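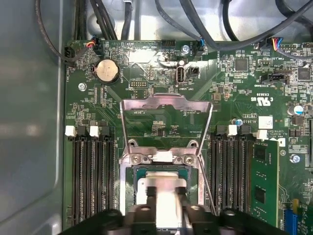

Gumola thermal paste, 2 g syringe

Stock code 688. Sold with a plastic spreader and one cleaning wipe.

We'll start with the packet, which promises a "cooler, faster computer". Faster is a stretch. If your machine is slowing down because it gets too hot, fresh paste may help. If it's slow for any other reason, keep your money.

Maxence Hamel at our Drerkstead shop put it in two office machines and his own desktop in October. He found it easy to spread and easy to wipe off again. He didn't find it any better than the Trumau paste we already sell, and the Trumau costs less. We stock both, as people keep asking for this one. 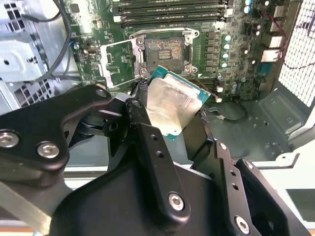
Paste won't rescue a badly fitted cooler, whatever the label says. It fills the tiny gaps between two metal faces and that's its whole job. On a processor like the one above, it goes on the silver metal lid, the side facing up, and none of it belongs on the green board showing round the edges. A small blob in the middle will do for most lids. The leaflet tells you to cover every corner, and we suspect that sells more syringes.

What about the "300 heat cycles" claim?
We asked how it was tested and got a brochure back. Treat it as advertising.

How long does an open syringe keep?
The maker says years. Anjana Begum in returns has seen enough dried-up ones to doubt it. Put the cap on tightly and buy the small size.

Returns: unopened only. Orders placed before noon on Wednesday go out with that week's Akanda van.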